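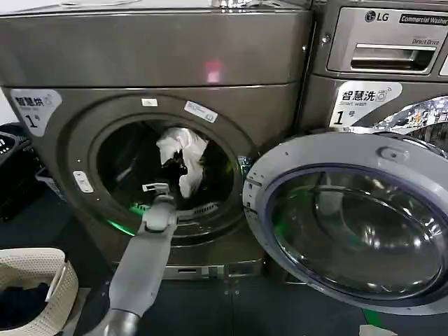

I love a laundromat. I love them more than I love most restaurants, and I've been trying for a while to write down why, because every time I bring it up at dinner somebody says "but you own a dryer." I do own a dryer! It is small and it whines, and it takes two rounds to get through a set of sheets. A commercial dryer is a different animal. The drum is big enough that a duvet can turn over in it, and turning over is the whole business of drying a duvet.

So let me make my case for the public laundry, and for paying to use one even when you have machines at home.

Start with size. At home I wash in dribs and drabs — a few shirts on Monday, towels when we run out, the bathmat when I can't stand it anymore. At the laundromat I do all of it at once, side by side, and the whole household's laundry is finished in one afternoon. Then it's over. I had forgotten laundry could be over. There is a particular pleasure in walking home with everything you own clean except what you have on.

Then there's the number on the machine. I'm very fond of the numbers. You say "I'm on one" to the person next to you and they know exactly what you mean, and they'll keep an eye on it while you go get a coffee. People get loyal to their numbers too. At my place on the corner (it's called Luvura, and I have never found out what that means) I'm a dryer one person, and I'll wait for it with two others sitting free. Is it any hotter than the others? I couldn't prove it. I feel it in my socks.

I also think you learn more about clothes there. At home I shove it all in and walk away. In a laundromat you take things out one at a time, in public, and you notice. The black sweater has wrapped itself around a white shirt again. The pocket is inside out and full of tissue. One sleeve of the good sweatshirt is still damp at the cuff, as it always is, and another 8 minutes will fix it. I have saved a lot of clothes just by standing there and handling them while they're warm. Smooth a cotton shirt flat with your hands straight out of the drum and you can skip the iron entirely.

My one firm opinion on technique, while I have you: separate the darks from the whites at the dryer as well as at the washer. Everybody is careful about the wash and then throws it all in together to dry, and that's how you get a black T-shirt wearing a coat of white towel fuzz. Two smaller loads dry faster anyway. Oh, and shake everything out before it goes in. A wet ball of sheet stays a wet ball of sheet.

And the rooms themselves! I like the old ones with the cracked chairs, and I like the new ones very nearly as much.
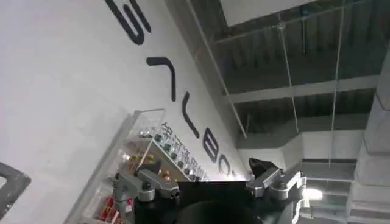 I know people who grumble when a laundry gets a coat of white paint and some big cheerful lettering, as if dirt were part of the charm. I don't get it. Give me clean walls and good light. Give me a shelf of odd little things to look at while the load goes round — I have looked at a great many shelves in a great many laundries, and I'm always a bit happier for it. When Frerichs, the gloomy place I used in college, finally redid its front room one February, I started staying for the full cycle instead of sitting in my car. Same machines, same hard water, and I got through a 400-page novel in there before spring.

The money question comes up, and it's a fair one. It costs more per load than doing it at home if you already have the machines, and if you have a big family it adds up quickly. I'm not going to pretend otherwise. I go every other week with the heavy stuff and do the small things in my own whiny dryer in between. For bedding, towels, winter coats and anything with filling in it, I think the big machines earn their price every time.

The other objection is that it eats an afternoon. It does, and I've come around to that being my favorite part. The load takes as long as it takes. I can't start another project in the next room, so I read, or I chat about stain remover with whoever's there, or I watch the shirts fall. Last time a woman folding fitted sheets showed me how she tucks the corners into each other, and after years of rolling mine into a lump I can now do it in one go. I've been showing everyone. Come over and I'll show you.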